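Does floor marking change how people use a shared room?
Project report, second year Interior Studies
Group: Kanchan Katiyar, Kai-wen Yip, Umesh Rajput
Supervisor: Hala Alaoui

1. What we were asked to do

The brief from Ballinum said that taped zones "make a shared domestic space easier to read". We were asked to show this in the mock flat. I would have preferred to be asked whether it was so. The brief gave no source for the claim, and the only study we found that came near it was on warehouses, where people are trained to obey lines.

2. The room

The mock flat has two kinds of wooden flooring, a darker one in the dining corner and a lighter one by the tall white cabinet, with a large area of smooth grey floor as well. Yellow tape marks the edges of the grey. The dining corner has a dark table and slat-backed chairs with cream cushions. A small black sign in Chinese lies on the light wood inside one of the taped zones.
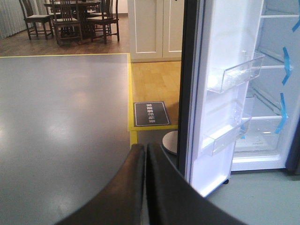

Kai-wen pointed out early on that the change of flooring already tells you where one area stops and the next begins. If people keep to the grey, is that the tape or the colour? We raised this in week two and were told to note it as a limitation. It is noted, but I think it is bigger than that.

3. Method

We watched the room on Thursday afternoons over 3 weeks in August and logged 200 crossings. A crossing meant both feet over a yellow line. Umesh kept the sheet for the dining side and I kept the other. We also gave out a short questionnaire, which 40 people filled in.

4. Results

Most people walked over the tape without slowing. Those carrying chairs took the shortest way to the table, line or no line. On the questionnaire a clear majority said the tape was "helpful", and several of the same people had just been logged stepping across it.

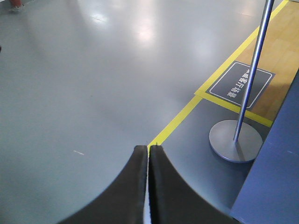

Glare caused us more trouble than we had planned for. The grey surface is glossy and throws back the ceiling lights, and three answers complained about shine when the question was about tape. Kanchan wanted these left out. I kept them in, as they were the only comments that sounded unprompted.

5. Discussion

Kourosh Bagheri, who read our draft, thinks the lines may work better on newcomers. He may be right, but we did not record who was new. What we can say is that people like the tape when asked and mostly ignore it when walking. I do not see how that supports the brief.

6. If we did it again

Same room, tape up one week and down the next, blinds closed both times. Ask about the flooring separately. Drop the word "helpful" from question 4.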